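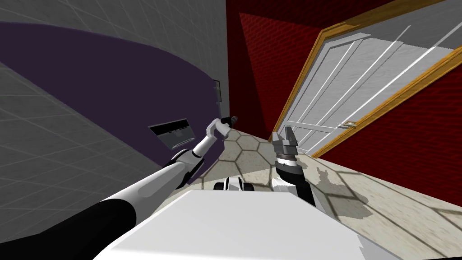
## Walk-round, Dunne guest house, ground floor - 4/2/25

Done by me (Deirdre Quinlan) with Cillian trailing behind holding the torch. Comments are as I wrote them on the day, bar the spelling.

- [x] **Smoke alarms.** All tested, all painfully loud. The one by the stairs is getting on a bit, so I've put a new Fener on the order.
- [x] **Fire blanket.** On its hook. Somebody had hung a tea towel over it - please don't, you'd never find it in a panic.
- [ ] **Door closers.** The kitchen one slams hard enough to wake the dead. Vilém Beneš fitted it and says it wants a quarter turn on the screw.

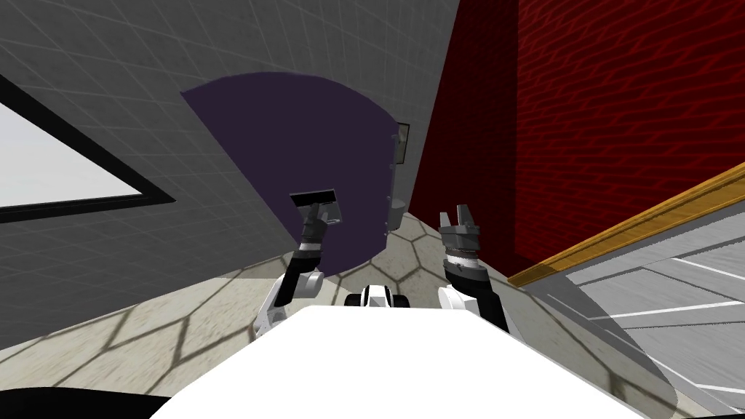
He's back next week and I've asked him to do the linen room while he's at it, as that one does the opposite and stops a hand's width short. I'd sooner have the slam, if I'm picking!
- [x] **Extinguishers.** Gauges in the green, tags in date until September.
- [ ] **Hot water.** Too hot at the basin nearest the boiler. Lerato Matlala ran it for a full minute and couldn't keep her fingers under. I've turned the mixer down but it needs a proper look,
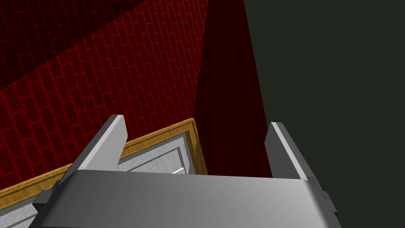 and I'd like the plumber to check the shower next to it on the same visit, so we only pay the one call-out. Last time was £233 and he was gone before the kettle boiled.
- [x] **Electric meter.** Reads 2,616. Cupboard clear apart from Cillian's wellies, now moved.
- [ ] **Emergency lights.** Back stairs one went dim after 20 minutes on test. New battery pack needed, the Castitz sort and not the cheap one we had before.

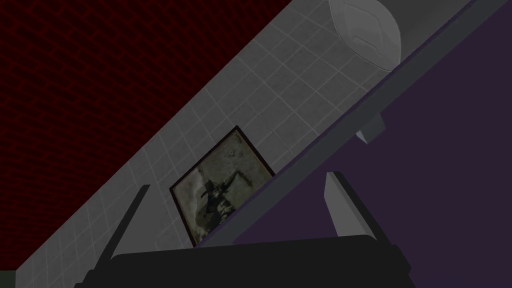 - [ ] **Back step.** Nosing strip lifting on the left. Taped for now. Ignacio Bermúdez has the right glue in his van and will drop it in.
- [x] **First aid box.** Plasters topped up, eyewash replaced. Still no scissors, they walk.
- [x] **Bins and gate.** Gate bolt greased, bins well away from the wall.

Still open: both closers, hot water, emergency light, back step. I'll tick them off in pen on the copy in the hall.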